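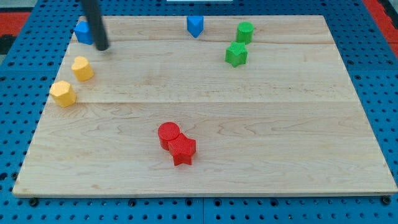
Colored blocks on a pale wooden board

The Primammont Coastal Race will come to Munport again in September, the organizers confirmed this month. The fleet has 16 boats, three more than in the last edition, and the course to Plavow is now 700 miles long, with one night stop on the way.

Laurier Perron, the race director, said that the harbor will give 30 places for visiting crews and their support boats. "We asked for this during two years, and I am very glad," he said.

Melquiades Alvarado returns as skipper of Petkov — the boat which lost its mast last time, 133 miles before the finish. He has a new crew and will train from Munport all summer.

Members who wish to help at the start line can write their name on the list in the club office.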